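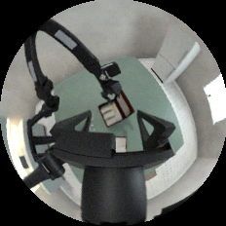 Flenance wrist camera, wide lens, fingers open.

I have been using the Flenance two-arm package in the Flasum simulator for seven weeks, after a longer time with the Daltetti package. Both give you a pair of black arms, two-finger grippers and a choice of cameras, and both cost the same for a small team. My question was simple: which cameras should I trust when the task is small jewellery and its boxes?

The wrist camera is the reason most people will look at Flenance. It has a very wide lens, so the picture is a circle with black corners, and straight lines become bows. On Daltetti the wrist picture is narrow and tidy, and you lose the object as soon as you come from the side. With Flenance I can see both of my own fingers, the table and also what the other arm is doing. For work with two arms this is a big help, and I stopped colliding the elbows after the first evening.

The price of it is detail. The picture is grainy, and the gripper takes a large part of it, always the lower part. A small thing which lies close to the palm is partly behind the crossbar exactly when you need it most.

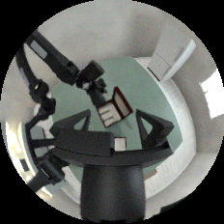
Case open on the table, small pale box between the fingers.

The distortion can be corrected in the settings, but I advise to leave it alone. When I corrected it the rim was lost, and the rim is where the other arm comes in. My policy was also a little slower to learn with the corrected picture — 1308 training runs against 1000 without correction, with the same result at the end.

The gripper itself I like less than the camera. The wedge fingers have triangular openings, and the tips are slim enough to go under a lid. They open wide. But the closing force has only 12 steps, and the lowest one is still too strong for thin wire. Daltetti is better here, with a force which you can set freely.
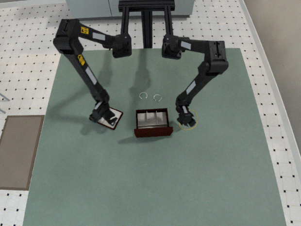
For planning the reach of both arms, the overhead camera is the one I would keep if I could keep only one. It is calm, the lines are straight and the calibration took me a coffee break. From this height the two silvery rings above the box show the gaps in their circles, so I can choose at which side to grasp before the arm moves. The weak point is the grippers, which cover what is under them: the yellow loop on the right is hidden in its left and central parts, and the left gripper does the same to the flat tray. If you use this camera alone, move the arms away before each detection. The documentation from Mofokeng, the distributor, mentions this only in a footnote.

There is also a front camera, set low across the table. I expected nothing from it and now I use it every day, for judging how high the fingertips are over the surface. Flat things nearly disappear in it, so for finding objects it is of little use.

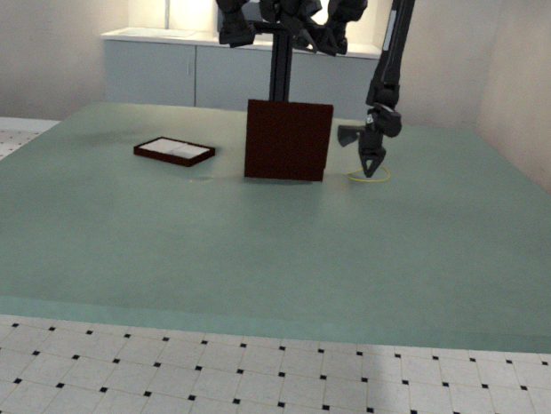

A reader of my first notes disagrees with me about the front camera. She would put the money into a second overhead view, because an upright part in the middle of the table can hide too much from the front, and she finds fingertip height easier to read from the joint values. On her own setup she switched the front camera off in August and did not miss it.

I understand the point, but joint values do not show me a gripper which is bent in the model by a wrong offset, and I had this problem twice. My choice for now is Flenance with overhead, front and one wrist camera, and the Daltetti gripper mounted on the right arm. The adapter file is in the Flasum library, under accessories.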